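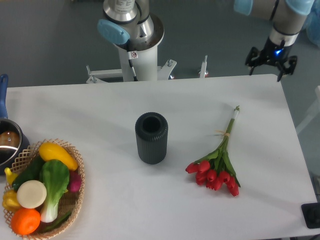 Figure 12.1 Ribbed vase, tied bunch of artificial tulips and a basket of imitation fruit and vegetables on a white table.

Chapter 12
Table Displays with Artificial Flowers and Produce

What this chapter covers
Choosing a vase for a given bunch
Preparing artificial stems
Placing a second item, such as a basket or bowl
Cleaning and storing display materials

Words to learn: shoulder, rib, head, lattice, sightline, dressing

Chapter 11 dealt with fresh flowers, where most of the work is keeping the material alive. Artificial flowers need no water and can stay out for months, so they are widely used in show homes, waiting rooms and shop windows. They have their own faults. They arrive flattened from the box, they collect dust, and a bunch that has been put in a vase without any shaping looks stiff from across the room.

12.1 Looking at the materials first

Lay everything out on a clear surface before you begin. In Figure 12.1 the vase stands empty, the tulips lie on their side with the twine still tied round the stems, and the basket is already filled. Working this way lets you judge height and colour before anything is fixed.

Start with the vase. The body of a vase may be plain or ribbed. The part where the body turns in towards the opening is called the shoulder. Fine vertical ribs, like those on the vase in the figure, lead the eye upwards and suit flowers with upright stems. A dark vase gives a strong contrast on a white table and lets red heads stand out. On a dark sideboard the same vase would be much harder to see.

Next, check the bunch against the opening. Hold the stems together where they will meet the rim. If they are tight at that point, the heads will be forced into a clump. If they are too slack, they will fall to one side, and the inside of the vase will need packing.

12.2 Twine and bands

Bunches are often sold with a tie at mid-length and a band nearer the stem tips. Remove the band before arranging. The twine is a matter of choice — many dressers keep it for a gathered, just-picked look, while others cut it so that each stem can be placed separately. If you keep it, turn the knot to the back and trim the loose ends.

Bend the leaves outward one at a time, starting with the lowest. Tulip leaves are long and should curve away from the heads. Turn a few blooms to face the sides and let one or two hang lower than the rest.

12.3 The second item

A basket of imitation produce is a common partner for a vase in a kitchen or dining room. Keep it lower than the flowers and set it to one side, so that it does not block the sightline across the table. Put the brightest piece where it will be seen, and let leafy pieces overlap the plain ones. An open lattice rim should be left clear.

Practical task 12A
You will need a vase, one bunch of artificial flowers and a filled basket. The Drellance vase from the school kit is suitable. Make 2 arrangements, one with the twine on and one with it removed. Sketch each from the front and from the side, and note which you would choose for a table seen from all round. A blank record sheet is on page 179.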